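Britwood Nava shop stool, after five months of sitting on it

August 19, 2021 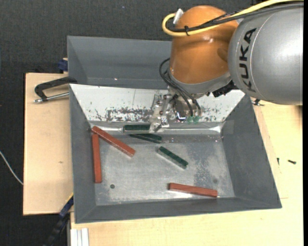
Blocks in the big gray bin, three reddish-brown and three dark green.

I bought the Nava in March because my old stool finally gave up. The gas lift had been sinking for a year, I'd start the morning at a decent height and by lunch my chin was practically on the bench, and I kept putting up with it because stools are boring to shop for. Then one day it dropped all the way down and stayed there, so off I went to look at stools.

I had it down to two, the Nava and the Komum from Vostau. The Komum is prettier, no question. It has that nice curved seat and a skinny foot ring, and I sat on one in the store and liked it for as long as I was in the store. But the tallest setting was too low for me (I'm tall, and I like to lean over my work a bit), and the sales guy couldn't tell me if you could get a longer lift for it. Britwood sells the Nava in two heights. Done!

Putting it together took me maybe half an hour, including the time I spent hunting for the hex key, which was taped under the seat. Check there first. The instructions are one folded sheet with drawings, and the drawing for the foot ring is upside down compared to all the others, so I put mine on wrong and had to take it off again. Not a big deal, just annoying.

The seat is firm. Really firm! The first week I thought I'd made a mistake and I had a folded towel on there. By the end of the second week I'd quit using the towel, and now when I sit on a soft chair at home I feel like I'm falling into it. If you have a bad tailbone I'd try one before you order, though, because the shipping on a return is on you.

I got the glides instead of casters. I'm up and down all day and I don't want the thing rolling off when I reach for something. They've been quiet on concrete and they haven't left marks. My sister's kitchen has a wood floor and I wouldn't put it there without felt.

Stuff I don't love: the height lever is on the left and it's short, so with gloves on I can't find it. The vinyl picks up every bit of dust and you have to wipe it down more than you'd think. And the backrest, which costs extra, is pretty much useless unless you sit bolt upright. Skip it.

The lift hasn't sunk at all so far, and that was the whole point of buying it. Britwood says it's tested with 1000 sit-downs, which sounds like a lot until you think how often a person sits down in a day, so I'll come back and update this if it starts dropping on me.

I'd buy it again, tall version, glides, no backrest. If they ever make that lever longer I'll probably get another one for the garage.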